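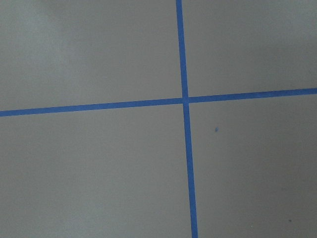 Notebook 4, p. 27

June, posted by Naledi Fourie
4 min read

Back on the pellet smoker today. For anyone picking this up cold, we're still trying to find out why the Wesitz runs hot at the back left corner, and whether the new drip tray helps or just moves the problem around.

Lit it a bit after seven with the lid open, then shut it once the smoke thinned out. Set to 225. The back left probe was already reading way over by the time I'd made coffee, so no surprises there. Front right was sluggish as usual — I could have left butter on it.

First try was the old tray, turned end for end. I really thought the bend in the lip was doing it, and I was a bit smug about that at lunch last week, so let me write down that I was wrong. Same hot corner, same cold corner. Flipped it back.

Second try was the Fimstead tray, the thicker one with the raised rim. Much better! It takes forever to come up to heat (add it to the startup notes, people will complain), but once it settled the gap between corners was 27 degrees, and with the old tray it had been 115. I let it sit a good while before I believed that. Opened the lid, closed it, and it came back to nearly the same place.

The catch is grease. The raised rim holds it nicely right up until it doesn't, and then it all goes over the front in one go. I did a pork shoulder and a rack of chicken thighs together, which is more fat than most folks would put through on a weeknight, but somebody will. Need a notch or a spout at the low end. I cut a rough one with the snips and it drained fine, though the edge is nasty and I have the bandage to prove it.

Food notes, because you'll all ask: thighs were great, skin a little rubbery, would finish them hotter. Shoulder stalled for ages and then rushed the last bit. Bark was even on both sides, and I haven't been able to say that about this grill before.

Still to do: repeat with the wind up, it was dead calm out back today. Try the cheap pellets from Endville, they leave a lot more ash and I want to see if the fire pot chokes. Call Mokgethi about whether they can press the spout into the rim or if it has to be welded on. And somebody please bring back the long tongs.

3 comments | 11 shares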